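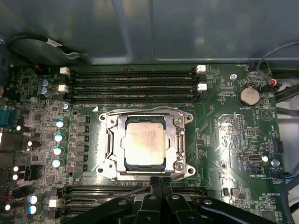
## Vunine

**Vunine** is a turn-based strategy game for desktop computers, written by Mwangi Kimaro and published by Zurkon, a label that consisted of Kimaro and a post office box. The player governs a river port over 100 turns, each standing for one season, and tries to reach the end with the port still attached to the river. It has been continuously maintained by its players since Kimaro stopped updating it, and most of what is now called Vunine was written by other people.

### Gameplay

Play takes place on a hexagonal map, with the port in the centre and the river running north to south. Each turn the player sets a tax rate, assigns labour to the docks, fields and levee, and answers whatever correspondence has arrived. The correspondence is where most games are lost. Letters come from neighbouring towns, from the crown and from a grain merchant called Dudek, whose offers are generous, legally binding and nearly always bad.

Combat exists but is not encouraged. An army takes 16 turns to train to full strength and eats throughout. Players who invest in one generally discover that the nearest enemy worth fighting is nine turns' march away, on the far side of a marsh. The manual covers warfare in a single paragraph and the marsh in four.

The river floods at irregular intervals. Flood severity depends on upstream rainfall, the state of the levee and a hidden value that the code calls `mood`. Its purpose was debated for years before Kimaro confirmed that it was a random number he had meant to replace with something better.

### Scoring

A finished game is scored out of 1000. Points are given for population, treasury, intact buildings and the number of letters answered courteously. Tone is judged from the reply chosen, and the game's idea of courtesy is old-fashioned: refusing a loan politely scores higher than accepting one.

No perfect score has been recorded. The courtesy bonus is calculated after the treasury is rounded down, so the highest possible result is 999. The bug was reported in the first month and marked "intended".

### Development

Kimaro began Vunine as a tool for testing a pathfinding routine, with boats moving between docks. He added cargo so the boats would have somewhere to go, and taxes so the cargo would matter. According to his development notes, the flood system was finished in a weekend and then repaired for two years.

Cecilia Adjei joined to write the letters and ended up designing the economy, having found that none of the prices in the early builds made sense. In the version she inherited, a bushel of barley cost more than the ship carrying it, and sinking one's own fleet while keeping the barley was a sound opening. Adjei also created Dudek, at first as placeholder text for an unfinished trade screen. Testers disliked him so strongly that he was kept.

### Pevau

The only official expansion, *Pevau*, moves the action to a coastal town and replaces the river with tides. It added lighthouses, a fishing fleet and a new end-of-game screen, and it removed the marsh, a decision that split the player base more deeply than anything else in the series. Version 7 of the community patch restored the marsh as an option. It is on by default.

*Pevau* also introduced multiplayer for two players by exchange of save files. A full match at one turn each per day lasts more than three months, and the players' forum keeps a list of matches still considered live. Some of the entries on it are optimistic.

### Community versions

After Zurkon closed, Kimaro released the source code under a permissive licence, with a note apologising for the variable names. The main community build fixes several hundred faults, adds keyboard shortcuts and lets the map be coloured by soil type. It leaves the scoring bug alone, following a long discussion in which every proposed fix was shown to favour somebody's preferred strategy.

Smaller variants include a desert version with no river, generally regarded as peaceful, and one in which the player is Dudek. The latter is considered far too easy.

### Reception

Reviews on release were few and mixed. Critics praised the writing and the flood model and complained about the interface, particularly the button for ending a turn, which sat beside the button for abandoning the game and was the same colour. The two were separated in the next update. Long-time players can switch the old layout back on in the settings menu, under "Heritage".

### See also

- Hex map
- Play-by-email games
- Levee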